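4. Small Containers and the Keeping of Household Papers
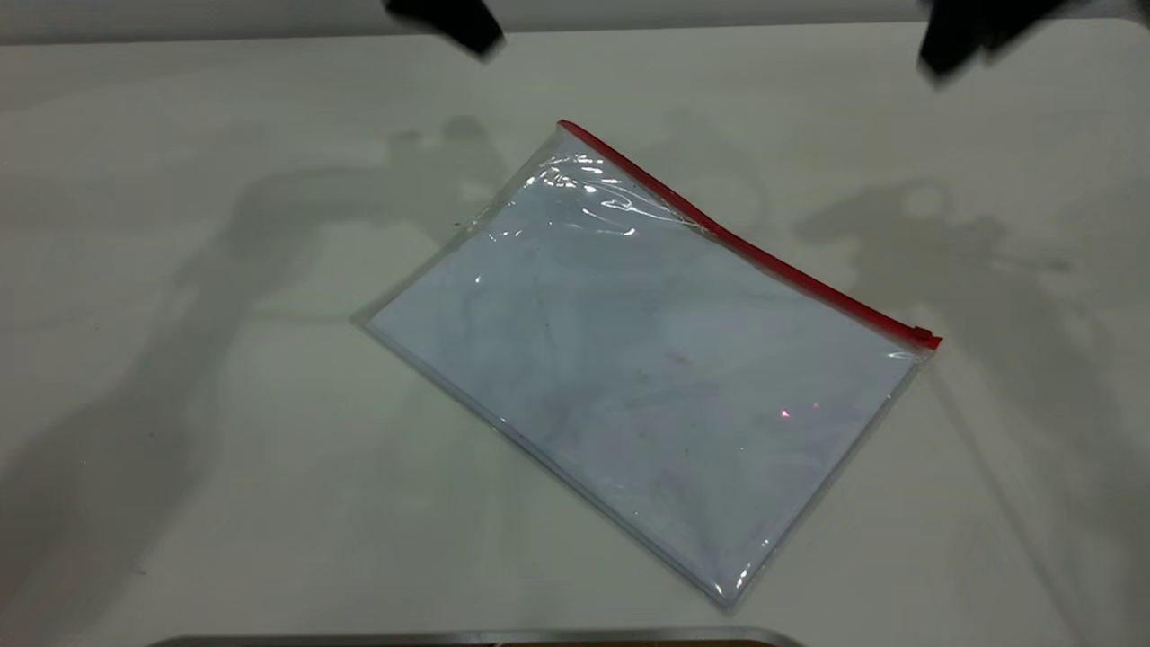

Household Studies Group, Department of Material Culture, Norton College

Figure 4. Clear plastic pouch with a red zipper, lying on a white tabletop.

We turn now from the large furniture of the home office, which took up most of the previous section, to the humbler matter of where people put the papers they expect to need again. By this we mean the car title, the vaccination card, the warranty for the dishwasher, the school letter that has to be signed and brought back, and all the other sheets that are too important to throw out and too dull to look at. Our interviews in Kestance and Zervas covered 200 households between them, and in nearly every kitchen we were shown, with some pride and a good deal of laughing, a drawer that the family called by a name of its own. We heard "the bad drawer," "the office," and, in one apartment in Zervas, "Grandpa," after the man who had first started filling it.

Earlier writing on the subject has tended to treat these drawers as a sign of disorder, and we admit we went in with something of the same idea. Khúc, whose long study of apartment living in Faltari first got us interested in the question, was kinder. He argued that a pile is often a kind of calendar, with the newest worry lying on top, and that a family who "can't find anything" can usually lay hands on the gas bill within a minute or two if you ask them nicely. Our own visits bear him out more than we expected. People remembered papers by when they had come into the house and by who had been upset about them, and hardly ever by subject.

Trouble came when a paper had to travel. A birth certificate may rest happily in a drawer for years and then be needed at a counter across town at 9:30 in the morning, along with two or three others that have never before been kept together. It was at this point that our hosts began to talk about envelopes, folders, cookie tins and zippered pouches of the general sort shown in Figure 4. The clear ones had warm supporters, who liked being able to check the contents at the front door without opening anything. Others told us firmly that a see-through pouch was no place for a bank statement, and that a plain brown envelope had served their mothers perfectly well. We found no way to settle this argument and, after a few lively evenings, gave up trying.

Color came up more often than we had planned for. Several families gave each child a color in the early school years and simply never stopped, so that grown sons and daughters living in other towns still have a green folder or a yellow one waiting for them at home. One mother in Kestance told us that her eldest, now past thirty, had been quite hurt to find his folder holding takeout menus. We would gently suggest that a filing system can carry a good deal of family feeling, and that advice books which tell readers to start over with matching boxes may be asking for more than they know.

Cost, on the other hand, mattered less than the survey literature had led us to believe. The written questionnaire, which went out to 500 addresses in January, asked people what they would spend to have their papers put in order for them, and a great many left the line blank or wrote in that they would sooner do it themselves when they had a free weekend. Whether that weekend ever comes is a question we take up in Section 5, where we look at the yearly clear-out and at the papers that survive it.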